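3. Wear Patterns in Shared Household Containers

3.1 Why worn surfaces matter

Most studies of reuse begin with the question of whether people bring things back. We started somewhere else, with the marks that things carry when they do come back. A storage tub that has passed through a dozen kitchens and garages is a wonderful record of how people live, and we were surprised by how little had been written about it. Packaging engineers have long studied cracks and failures. The quieter kinds of damage - scuffs, rubbed patches, shallow scratches - have mostly been left alone, even though they are what a borrower sees first.

Our material comes from the lending library in Ekbridge, which began offering reusable tubs, crates and bins to residents alongside its tools and camping gear. The collection held 300 containers at the start of the study. Over the study period these went out on 1530 loans, mostly for house moves, seed sorting, school fairs and the long tail of small jobs that people are happy to explain at the desk if you ask them. We asked them a lot.

The library keeps a short condition note for every return. Before our study those notes were free text, and they are a delight to read: "fine," "fine but sticky," "was like this when I got it." They could not be compared with one another, though, so one of our first tasks was to build a shared vocabulary for surface wear that desk staff could apply quickly and would not resent.

3.2 The wear scale

The scale has five levels. Level 1 is a surface with no marks that can be found at arm's length. Level 2 has light marks that show only when the container is tilted toward a lamp. Level 3 has marks visible straight on, but scattered. At level 4 the marks run together into patches, and at level 5 the original finish is gone over most of the surface. Each inside face gets its own score, and so does the floor. Dividers are scored separately from the walls, a choice we made early and are very glad of.

Archana Lodhi trained the desk staff in a single afternoon in May and then rescored a share of the returns herself, without seeing the first scores. Agreement was high for floors and for dividers. It was lower for side walls, where dust is easily taken for abrasion. Wiping the wall with a dry cloth before scoring cleared up most of the disagreements, and we added that step to the instructions from the second month on.

We also tried a finer scale with half points, borrowed from the Fiva protocol for painted surfaces. Staff disliked it, and the half points were used so unevenly that we dropped them and rounded the early scores down. The rounding affects Tables 2 and 3 but none of the comparisons in this section.

3.3 Floors, walls and dividers

The clearest result is also the one we enjoyed most. Floors wear faster than walls, as anyone would guess, but dividers do not sit halfway between the two. They behave like a third kind of surface altogether. Many divided bins in the collection reached level 4 on the divider while their side walls were still at level 2. Borrowers told us why in their own words: people drag things over the divider, lean things against it, and use it as a stop when sliding something heavy to one end.

Side walls within one bin often differ from each other as well. One wall may stay smooth through loan after loan while the facing wall picks up a dull patch (Figure 4). We recorded these pairs carefully, and they turned out to be common enough that averaging all the walls of a bin into one score would have hidden a good part of the pattern.

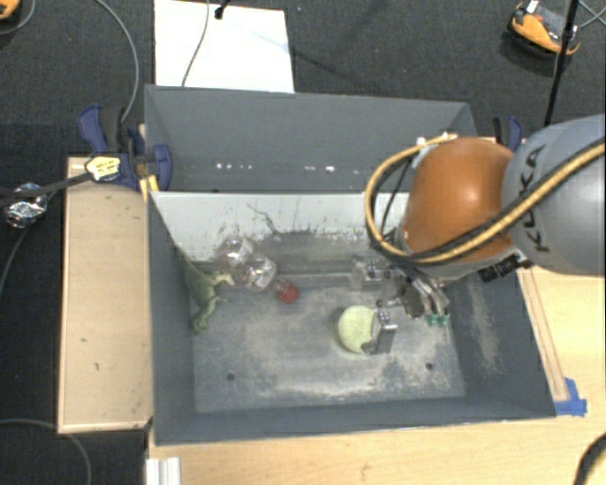 Figure 4. Divided gray bin on a wooden table, with scuffing on the floor of the wider compartment and a dark scratch on the divider.

Does a worn container get borrowed less often than a clean one?

Only at the very top of the scale. Containers with a floor score of 2, 3 or 4 went out at nearly the same rate, and a drop appeared only at level 5.

We find this really encouraging. The library had been planning to retire containers once their floors reached level 4, on the assumption that borrowers would pass them over. Our interviews suggest that people read scuffs as a sign of honest use and worry far more about smell, stickiness and missing lids. One borrower told us she looked for a scratched bin on purpose - she was moving garden stones and did not want to be the one to ruin a nice one.

3.4 What the loan records add

Farooqui's model of shared goods predicts that wear should build up quickly in the first few loans and then level off. Our floors follow that curve well. Our dividers do not: their scores climb at a steady pace for as long as we followed them. We suspect the model holds for surfaces that carry weight and fails for surfaces that take sideways knocks, and we would love to see someone test this on drawers, toolboxes or lunch trays.

The type of loan matters too. House moves produced the most divider wear per loan, and seed sorting produced almost none. School fairs were the wild card. A bin could come back from a fair looking untouched, or it could come back two levels worse with glitter in the corners.

A second collection, run by the Pratetura housing group, will give us a larger sample of 1000 containers and a different mix of borrowers. Scoring there uses the same instructions, including the dry cloth. Section 4 describes the interview coding and the treatment of containers that were returned without a condition note.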